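Speaker notes: Driving the small roads
7 min read

We use cookies to remember your preferences and count visits. Accept all | Manage settings

These are my notes from the talk at the Trerna village hall, typed up more or less as I gave it, for the people who asked. I've left my reminders to myself in because taking them out made the rest sound stiff.

[Wait for the chairs at the back to settle. Water.]

Hello, good evening, I'm Mairéad Dolan, and I like small roads. I like them so much that last summer I drove 495 kilometers to get to a place that is 378 kilometers away, and I would do it again tomorrow if the car were willing. The highway would have had me there for lunch. I got there in time for a cold supper, and my cousin had already put the good cheese away.

So tonight is about the extra kilometers. I'll talk about planning, then a bit about what to look at from the car, then the driving itself, and I'll stop early enough for questions.

[Hold up the paper map. The old one, with the tape.]

I start on paper. I know, I know. But a phone wants to save you time, and if you let it, it'll pull you back to the big road at every single junction. On paper I can see the thin lines all at once. I take a pencil and go from village to village, and I look for the lines with a bend in them for no obvious reason, as there's often a stream there, or an old field boundary, or somebody's great-grandfather who wouldn't sell.

Then I put the villages into the phone one by one, so it has no choice. My phone allows plenty of stops and I use most of them! I named the route Nernutel after the first village on it, and that's still what it's called in my notebook, even though I've changed nearly everything else about it.

A word about fuel. I fill up before I leave the last real town, every time, even if the needle is nowhere near low. On the stretch past Punov I once went looking for a gas station and found a very nice man selling honey. I bought the honey. It didn't help with the other thing.

[Slides now. Lights down, ask whoever is nearest the switch.]

Now, the roads themselves. When I say small I mean no line down the middle, grass right up to the pavement, and something growing on both sides. I love these. 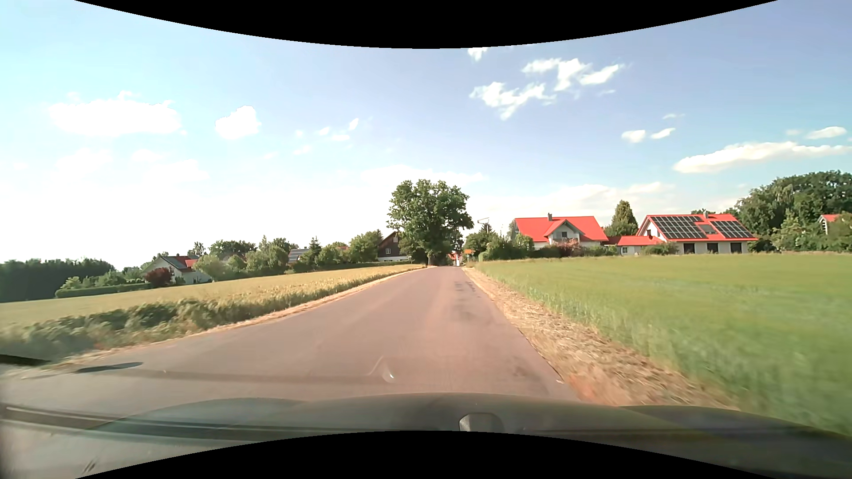
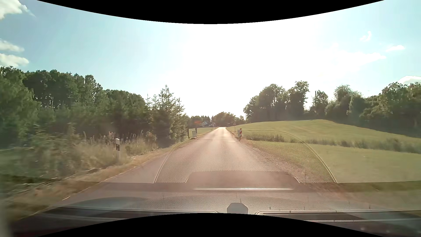
[Leave them up a while. Let people talk.]

What I wanted to say about roads like this is that the edges are where the interest is. On a highway the edge is a barrier and you learn nothing from it. On a small road you get the farming year going by at elbow height. I learned to tell barley from wheat from the passenger seat, because my aunt quizzed me (barley has the long whiskers, and it nods over when it's ripe). I still call them out loud when I'm driving alone.

Look out for single big trees too. An old tree near a village can mean a crossroads, or a bench, or a little chapel, and it nearly always means shade. I plan my coffee stops by shade. I've got 34 stops marked on my map now and the ones I go back to are all under something leafy.

And notice where the woods begin and end. You come out of trees into open fields and your eyes have to start over – which brings me to the driving part, and I'll be a little bit strict here.

[Drink. Slow down.]

Sun first. In the evening, heading west on a straight road, you can lose the whole far end of it in the glare. It's beautiful and I've said so out loud many times, and I've also slowed right down while saying it. Clean your windshield on the inside. People do the outside and forget the inside, and then a low sun shows them everything. I keep a cloth in the door.

Second, meeting someone. Decide early who's stopping. If I see a wide shoulder on my side I take it and wait, and I don't count on the grass being firm. After a week of rain I'd much sooner reverse to a farm gate than put two wheels into a soft verge. Ask me how I know! (Juhász, the garage in Nernutel, charged me 280 for that lesson, and I thought that was fair.)

Third, tractors. Don't crowd them. They know you're there, and they'll usually pull in at the next gate. Wave when you go by. If it's harvest they may be working well into the dark, and the thing they're towing can be wider than you think.

Fourth, patches. Country roads get repaired a piece at a time, so the surface changes under you, and a dark bit up ahead could be new tar or a shadow or a hole. I treat them all as holes until I'm close enough to know better. My husband says this makes for a jerky ride. My husband is welcome to the wheel.

[Laugh here, maybe. Don't wait for it.]

What I bring: the map, the pencil, sunglasses, water, the cloth, a flashlight, boots, and a blanket that has been on every trip and smells like it. Also small change. There are egg boxes and jam tables outside farmhouses, and the jar on the table can't break a big bill.

If you want to try one of these drives, start with an afternoon. Choose a village you've never had a reason to visit and go there by the thinnest line on the map. Turn around when you get hungry. You can do the whole Nernutel route later, when you know whether you like it, and bring somebody who's happy to get out and open a gate or read a signpost.

[Lights up. Questions. Pass the map around but get it back, the tape won't take much more.]

Somebody asked about winter, so I'll add it. I do go in December, only in daylight, and I stick to the roads the school bus uses, as those get cleared first where I live. Somebody else asked for the pencil route. I'll have copies by the door next time, next to the tea.

Get new posts by email. Enter your address to subscribe. Unsubscribe at any time.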